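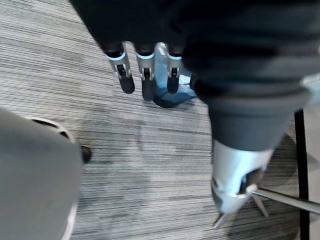 Siwan Voyle
March 14, 2018

Thread on where the floor-tidying project has got to. It's the second-year group project, the robot is called Nirov, and the task is to pick things up off a carpet and put them in a tub. I'm doing it in one go because people keep asking me in the corridor.

The rules first. Each team gets a patch of carpet with six items on it. The robot has 60 seconds per item. You score if the item ends up in the tub and stays there. Dragging it over the edge counts. Pushing the tub over does not.

Hard items are easy to write a demo for. A block has sides and you can close on them. We were told in December that at least half the items on the day would be soft, so we put the blocks away after the Christmas break and have hardly had them out again.

By soft I mean anything that changes shape when you touch it. Cloths, socks, carrier bags, a glove. Ming-te Ng keeps the box of them and brings in new ones so we can't tune everything to the same old duster.

Who does what: Ming-te has the vision side. Karthik Fakir has the arm and the motion planning. I have the hand and the grasp logic. Piroska Magyar does the logging and all the wiring, and she is the one who can tell you why it stopped.

The hand has three fingers and we treat them as one unit for soft things. We had a version where each finger was controlled separately. It was slower, and when it went wrong you couldn't tell which finger had caused it.

The current routine for cloth goes like this. Come in from directly above with the fingers pointing down. Lower until the tips press lightly into the material. Close. Lift two centimetres, stop, check. Lift the rest of the way.

The stop and check was Karthik's idea and it's the best change we've made this term. Before that the arm would swing across to the tub with nothing in the hand and lose most of its time.

The check itself is simple. We compare how far the fingers closed with how far they close on nothing. If the two numbers match, there's nothing in there. A thin cloth gives a very small difference, so the threshold is fussy.

Current threshold was set by hand. I would like to say it came out of a model. I sat on the floor for an afternoon with a tea towel and a notebook.

Fabric cover on the arm: yes, it stays on. The cables snag without it. It does rub at the wrist, and if it slips down it gets into the edge of the wrist camera's view. We fix it with two bands now and check the bands before every run.

Carpet. I had not thought about carpet at all before this year. I have now thought about it a lot.

The competition floor is a grey streaky one and we got hold of some of the same sort to practise on. The streaks are bad for Ming-te's code. Light and dark lines running the same way look like folds in a grey cloth.

A blue item on it is fairly safe, colour does nearly all the work. A grey sock is horrible. We found the sock on one run in three last week and I don't trust even that.

Shadows are the next problem. A crumpled thing throws a dark patch beside it and the first version of the finder counted the patch as part of the item. So the middle of the item came out wrong, always to the same side, and the hand went down next to it.

Fix for shadows: Ming-te takes one picture high up and one lower down and only keeps what agrees in both. It costs four seconds. We have the four seconds.

The other thing with carpet is that it gives. Tell the hand to go down to floor height and it can press into the pile, and then the fingertips catch when they close. You hear it before you see it. There is a sort of ripping noise.

So now we stop a few millimetres higher and let the fingers come down a bit as they curl. On tile that would be wrong. We aren't competing on tile.

Furniture legs. There will be some near the patch on the day, and the organisers won't say where. Chair bases with thin shiny legs are the worst we've tried. They show up as bright lines in one view and vanish in the next.

Karthik's answer is to mark a keep-out area around anything tall and not try to be clever about gaps. It means there are items we won't go for. Stavros Stergiou, who supervises us, asked if we were happy giving up points. We said yes. A hand jammed in a chair loses the whole round.

Someone asked about the numbers, so from Piroska's log: 938 logged grasps on soft items since we started the new routine. That's every attempt, including the ones where someone had left the tub in the wrong room.

I'm not posting the success rate until we've separated it by item. One overall figure would flatter us, as we did an awful lot of runs on the easy cloths while we were fixing the logging.

What I will say is that the most common failure is the pinch that slips. Fingers close, check passes, lift starts, and the item slides out halfway up. Bags do this more than cloth.

Things tried for slipping bags. Closing harder: no better, the bag just folds flat. Closing slower: a bit better. Going for the highest bump instead of the middle: much better. Turning the wrist a quarter turn after closing, so it bunches: best so far.

The quarter turn has one problem, which is that it winds the cable. Piroska has put in an unwind move on the way to the tub. We forgot it in one branch of the code on Monday and the arm stopped itself, as it should.

Pointed corners also fool it. If an item has a corner sticking out flat, the finder sometimes likes the corner, because it stands out from the carpet. You can't pick up a flat corner from above with this hand. We now ignore anything that sticks out thinly.

Software bits for those who want them. The planner is the department's one, Stenik, and we haven't changed it. The grasp routine is ours and we call it Zekex. No meaning, Karthik typed it as a folder name and it stuck.

Zekex is 2174 lines and a good part of that is recovery. What to do if the check fails, what to do if it fails twice, what to do if the item has moved since the last picture. The bit that does the grasp would fit on a few screens.

Recovery rule at the moment: try the same spot once more, then look again from above, then leave it and go to the next item. Come back at the end if there's time. We used to retry until the clock ran out. Don't do that.

If you're in first year and thinking of taking this module, some practical stuff. Get knee pads. You will be on the floor resetting items all day and that carpet is thin.

Write down how you placed the item. "Crumpled" isn't enough. We drop each one from waist height now, so that none of us can arrange it kindly by accident. I was the one arranging it kindly.

Keep one person near the stop button and give them nothing else to do. They'll be bored. Swap every half hour.

Log the failures with a short note in plain words. The line that helped me most in the whole log is Piroska's "closed beautifully on own shadow".

Don't change the hand and the vision on the same day. We did it in February and lost the best part of a week finding out which one had broken the lift. It was the hand. I'd put a fingertip on the wrong way round.

Reply to a question I got by message: no, we haven't used any learning for the grasp. The Toledo team down the hall are doing that and theirs is better on socks. Ours is better on bags. We've agreed to swap item boxes on Friday and see.

Another one: yes, you can visit. Afternoons are best. Please take your bag and coat off outside the taped area, as the robot does not know which soft things on the floor are yours.

Still to do before the round: grey sock, the threshold for thin cloth, a spare set of fingertips, and a way to hold the tub still. Ming-te has also asked for someone to find a lamp that doesn't flicker.

Also to do: the written report, of which we have a title and a contents page. Stavros has noticed.

Next test session is tomorrow and it's all bags. I'll add the per-item figures to this thread once Piroska and I have been through the log.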